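Progress report no. 3 to Seltier
Project: Learning to handle bags and straps with hand-held grippers
Prepared by: the Cornby workshop team
Period covered: September to December

1. Short version

The collecting of demonstrations is behind the plan. We had 226 demonstrations at the end of the period, and after the fault described in section 3 we can stand behind 171 of them. The other ones are kept on a separate disk and are not used for training. The fault is understood, the repair is done on both hand-held tools, and collecting has started again at a slower pace. We ask Seltier to agree to a change in the order of the work, which is explained in section 6. We do not ask for more money.

2. What was done as planned

The first part of the period went well. The two hand-held grippers were assembled from the Jovico drawings with small changes to the finger mounts. The operators were trained in the September block, and the task list was agreed with you in the same month: lifting a bag by the top handle, turning a bag over, pulling a strap out from under a bag, and laying a strap flat. The arm on the fixed station runs the same fingers as the hand-held tools, so that what is recorded by hand can be replayed without a conversion step.

The first training run was made in October on lifting and turning only. The arm could turn over a half-filled bag in most of the trials, and it failed mainly when the bag was nearly empty and folded on itself. This was expected and is written in the proposal as a known difficulty. The recordings for straps were to follow in November.

3. What went wrong

In November an operator reported that the left finger of tool 2 "felt late". When she closed the trigger, the right finger moved at once and the left one followed a moment after. The tool was checked on the bench the same afternoon and nothing was found, so it was returned to use. Looking back, this was our mistake. The bench check was made with cold fingers and no load, and the fault shows itself only after a long session with the tool pressing on something.

Two weeks later the fixed arm, running a policy trained with the newer recordings, closed on a shoulder strap and did not let it go at the end of the motion. The arm continued to its rest position with the strap still held. The bag was pulled off the table and swung toward the operator's side of the station. The operator pressed the stop button and the arm halted. The bag touched her forearm. She was not hurt, and she had no mark afterwards, but we have recorded it as a safety incident and reported it to the building office and to our insurer in the same week.

Two separate causes were found:

The first cause is mechanical. The clamp screw behind the left finger of tool 2 had loosened, so the finger could slip a little on its shaft under load. The recorded opening width was therefore larger than the true one. A policy which learns from such recordings learns that the gripper is open when it is still holding the strap.

The second cause is in our software. The arm had a check on force in the downward direction, for protecting the table, but no check on sideways pull while moving to rest. If the check had been there, the arm would have stopped as soon as the strap became tight. We had discussed this check in the design stage and had postponed it, because the first tasks did not need it. It should have been added before any strap task was run on the arm.

4. What was done about it

All work with the arm was stopped for the rest of November. The following changes are now in place:

The clamp screws on both tools are replaced with a longer type and fixed with thread locker. A paint line is drawn across each screw and its mount, so that a turned screw can be seen without tools.

The opening width is compared with a gauge block before and after each session. If the two readings do not agree, the whole session is put aside.

The arm stops when sideways pull passes a limit, in every motion and not only in the task motions.

The operator's chair is moved back behind the yellow line, and the stop button is on a longer cable.

The recordings were then sorted. Each one made with tool 2 after the September block was compared with its video, and where the width in the file and the distance between the fingers in the video did not match, it was removed. This sorting was slow and took most of the time we had reserved for strap recordings. Christodoulou, our supplier for the force sensor, sent a replacement unit for us to compare with the old one. The old sensor was in good order and the replacement was sent back.

5. Present state of the work

Strap recordings began again in December with the repaired tools. They are made by hand only, and the arm is not used for straps until the sideways limit has been tested with a dummy load. The bag stays the same through a session, but its position and the lie of the straps are changed between recordings, and small objects are allowed to stay on the table, as they would in a real home or office.
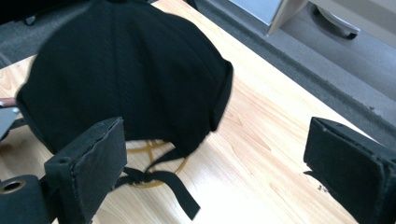 Straps are harder for us than we wrote in the proposal, and the fault has made us look at them with more care. The fabric of a bag gives a big target and forgives a poor approach. The webbing does not. With the black backpack lying on its back and its straps trailing down onto the table, the fingers are open wide and neither touches the bag, and already the operator must choose: the flat tail of one strap is easy to reach, but near the place where the straps cross there is plastic hardware, and a grip there can catch in the same way as in the incident. We now ask the operators to begin with the free tail and to release it fully before they go on to the next movement. The padding on the fingers is also frayed at the edges. We do not think it had a part in the fault, but loose fibres could hold on to webbing, and new pads are on order.

6. Change asked for

The plan has strap tasks on the arm in January. We would like to move them to March, and to use January and February for the dummy load tests and for more recordings of lifting and turning, where the results are already good. The final delivery date does not change. The cost of the new screws, pads and cable is covered from the line for small parts.

7. Open points

The sideways limit is set low at present and stops the arm also in some harmless motions. We will raise it in small steps, and each step will be written in the log.

We have not yet decided if the removed recordings can be corrected from video. It may be possible for some of them, but the work is long, and new recordings could be cheaper. An answer will be given in the next report.

The incident form and the sorted list of recordings are available to Seltier on request.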